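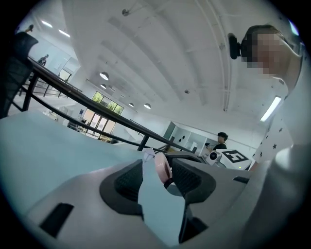 Hand-held gripper with a small round part between the pads, Bikdale

Home | About | Benches | Open positions | Contact

Posted in June by Akinola, Equipment Group

Bench Technician, Hand-Held Grippers (Bikdale)

Akinola is hiring one bench technician to set up, maintain and repair the hand-held grippers used at our Bikdale site. The position is full time and on site. It reports to the equipment lead and shares a bench with the Brovbridge repair group, which sends its units to Bikdale for jaw work.

The grippers are operated by hand. Each unit has a plastic shell, a jaw mechanism, rubber finger pads and a camera. Operators work with them for most of a shift, and a unit that has drifted out of alignment will usually keep running without any obvious fault. Finding the drift early is the larger part of this job.

Daily setup

The technician opens the bench before the operators arrive and prepares each unit for issue. Setup is done in a fixed order and recorded in Ulto, our maintenance log.

Wipe the pads with a lint-free cloth and the approved cleaner. Let them dry fully before closing the jaws.

Check pad seating. A pad that lifts at a corner under thumb pressure is pulled and reseated. Do not add adhesive over old adhesive.

Close the jaws on the setting gauge and read the gap at both ends of the pads. If the two readings disagree, the carrier is skewed and the unit stays on the bench.

Clean the lens and check that its retaining ring is tight. Moving the camera in its mount means a full recalibration against the marker board, so leave the mount screws alone unless the check fails.

Cycle the jaws by hand through full travel. Feel for a notch near the closed position - this is the usual first sign of a worn pivot bushing.

Enter the result, the closure count and your initials. A unit with no entry for the shift is not issued.

Scheduled maintenance

Intervals are based on jaw closures, read from the unit's counter. Calendar intervals are not used.

Every 735 closures: inspect the pads for glazing, tears and flattened texture. Check fastener torque on the jaw carriers. Blow out the slots in the shell with low-pressure air, nozzle pointed away from the lens.

At 3,675 closures: replace the pads as a matched set, replace the pivot bushings, regrease the slide and recalibrate the camera. The unit is then run on the bench with the standard test parts before release. Worn pads are bagged and tagged with the unit number.

Pads are never mixed between sets. The rubber varies from batch to batch, and a mixed pair will pull small round parts sideways as the jaws close.

Repair

Most faults fall under slipping grip, uneven closing, sticky return or a failed calibration check. The technician is expected to diagnose to the part. "Replaced jaw assembly" with no cause given will be sent back for a proper entry.

Cracked shells are replaced. We used to bond them, and the bonded units came back with carriers out of square, so the practice was stopped. Scuffs on the shell are cosmetic and need no entry.

Electrical work is limited to connectors, cables and board swaps. Board-level repair goes to an outside shop.

The current backlog is mainly sticky returns. We suspect the grease, which thickens after long storage, but the comparison is unfinished and the new technician will take it over. Notes are in Ulto under the slide lubrication heading.

Required

Two years of hands-on work with small mechanisms. Gripper experience is useful. Camera repair, sewing machine service, prosthetics and lab instruments are all acceptable backgrounds.

Confident use of feeler gauges, calipers and a low-range torque driver.

Written records that another technician can work from.

Ability to stand or sit at a bench for long periods and to handle small fasteners without trouble. Magnification is provided.

Preferred

Experience with camera calibration using printed marker boards. Basic scripting, enough to read a calibration report and see which axis has moved. Some practice printing or machining simple fixtures - the present setting gauge holder was made on site and should be redesigned.

Not part of the job

The technician does not plan operator tasks and does not review recordings. Operators report faults at the bench, and the technician decides whether a unit goes back out. That decision is not overruled to meet a quota.

Schedule

The day starts at 7:00 a.m. Setup must be finished before first issue. Late cover is shared with Brovbridge and is arranged by the month. Travel between the two sites is occasional and paid.

How to apply

Send a resume and one page describing a mechanical fault you traced, including what you checked first and what you ruled out. Photos or sketches may be attached. Do not send material that belongs to a previous employer.

Shortlisted applicants will be invited to Bikdale for a paid bench session of four hours. You will be given one unit with a known fault and the normal tools, and asked to find the fault, correct it and write the log entry. A partial repair with a clear entry will score higher than a working unit with no explanation. Bring safety glasses if you use prescription lenses; otherwise we supply them.

Applications go through the Open positions page under "Bench Technician, Bikdale." The listing stays up until the position is filled.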